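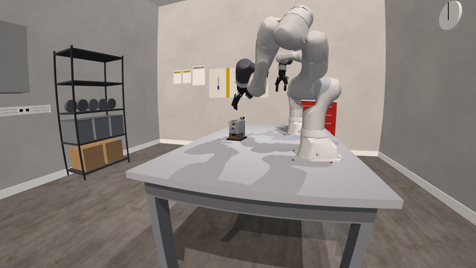
Speaker notes: Teaching by hand, teaching by wire
Ilport workshop track, afternoon session. Notes as delivered, lightly tidied. Slide cues in square brackets.

[Slide 1, title]

Introduce self: Geum-ok Cha, manipulation group at Clirnix. Slot is 25 minutes plus questions. Ask the chair for a five-minute warning.

Scope. Two ways of getting a demonstration into an arm: kinesthetic teaching, where the operator holds the arm and moves it through the task, and teleoperation, where the operator drives it from a leader device. Same task, same policy class, different data. I will spend most of the time on the data and very little on the policy.

[Slide 2, the cell]

Two arms on a shared bench, both on the same long side. The simulated cell carries the same layout, and operators practise there before they touch hardware. Each arm has a two-finger gripper. The workpiece is a small housing on a flat base plate. The task: approach from above, close on the housing, lift clear, rotate the wrist a quarter turn, set down inside a marked area.

Mention that both bases sit on one side by choice. Operator stands opposite. With the bases facing each other across the bench, left and right swap for one arm, and new operators lose a good part of their first morning to it.

[Slide 3, kinesthetic]

Gravity compensation on, joint friction compensation on, velocity cap at the controller. Operator grips the forearm with one hand and the wrist with the other.

What comes out well: contact. The person feels the fingers seat on the housing through the structure and stops pushing.

What comes out badly:
- Camera streams. The operator's hands and sleeves are in most views for the whole episode. Either mask them or replay the trajectory and record again without the person. We replay.
- Gripper timing. Both hands are occupied, so the close command goes to a foot pedal. Pedal latency varies by operator and by hour of the day.
- Joint distribution. People push the elbow where it is comfortable for their own shoulder. Tall operators and short operators produce visibly different null-space behaviour.

Two-arm episodes by this method need two people. Coordination is by voice. Do not oversell this part, the results were poor.

[Slide 4, teleoperation]

Leader arms at reduced scale, same kinematic order as the followers, trigger for the gripper. Loop runs over the wired network only. We tried wireless once and went back to cable the same afternoon.

Clean views, one operator for both arms, natural gripper timing. In exchange, no direct sense of contact. Cheon, our teleop stack, renders a resistive force on the trigger when the follower gripper stalls. That helps with closing. It does nothing for pressing down on the table, and the commonest early fault is the base plate being driven into the surface.

Fix in current use: a soft floor at fixed height above the bench plane, enforced on the follower side. Operators dislike it for the first hour.

[Slide 5, the numbers]

Go slowly here, people photograph this slide.

2985 episodes recorded in total across both methods, simulation included. 721 of those are kinesthetic. The remainder is teleop. Training time for a new operator is 60 minutes in simulation before any hardware, fixed for everybody.

Balanced comparison used 700 from each method, sampled by operator so that no single person dominates either set.

Result: on lift and rotate, the teleop set trained the better policy. On set-down, the kinesthetic set did. The mixed set was better than either on the full task, provided the method was given to the policy as a label. Without the label the policy averaged the two approach styles and hovered.

[Slide 6, hovering]

Play the clip twice. Gripper stops in open air over the part and oscillates. Explain: kinesthetic approaches are curved and slow near the end, teleop approaches are straight with a pause before descent. Mean of the two is a pause in the wrong place.

[Slide 7, simulation practice]

Why bother modelling the room. Operators judge depth from shadows on the bench. In an early build with flat lighting, descent errors were larger and the practice hour transferred badly. We turned cast shadows on and left the rest of the renderer alone. Clutter at the edges, shelving and a tool board and so on, matters less to the operator. We keep it for the vision side.

Simulated contact remains too forgiving. A part grasped off-centre in simulation will usually stay in the fingers. On hardware it pivots. Tell operators this before they start.

[Slide 8, labelling and rejection]

Reject an episode if: the part is regrasped more than once, the operator stops to talk, the soft floor engages for longer than a moment, or the pedal and gripper logs disagree. Keep failed set-downs, tagged. They turned out to be useful for training the success classifier.

Rejection happens the same day. Leaving it to the end of the month was a mistake we made through July and did not repeat.

[Slide 9, recommendations]

If the task is mostly free-space motion, teleoperate. If the last centimetre decides it, collect some by hand. Log the method, the operator and the height of the operator. Dustiden, our logging tool, stores all three in the episode header, and the format is documented in the handout.

[Slide 10, contact details. Leave up during questions.]

Likely question: why not a handheld gripper with no robot at all. Answer: not tested here, no reach limits in the data, would need filtering.

Filed under: Talks & Slides | Robot Learning | Teleoperation

3 comments

mikko_b
Was the replay pass for the kinesthetic episodes run at original speed? We see the part land differently when we slow it down.

Geum-ok Cha
Original speed. Any replay where the part finished outside the marked area was thrown out.

trundle
Agree on the foot pedal. We moved to a thumb button on a wrist collar and the timing spread dropped a fair bit. Would be keen to see the handout, the link in the programme goes to the wrong session.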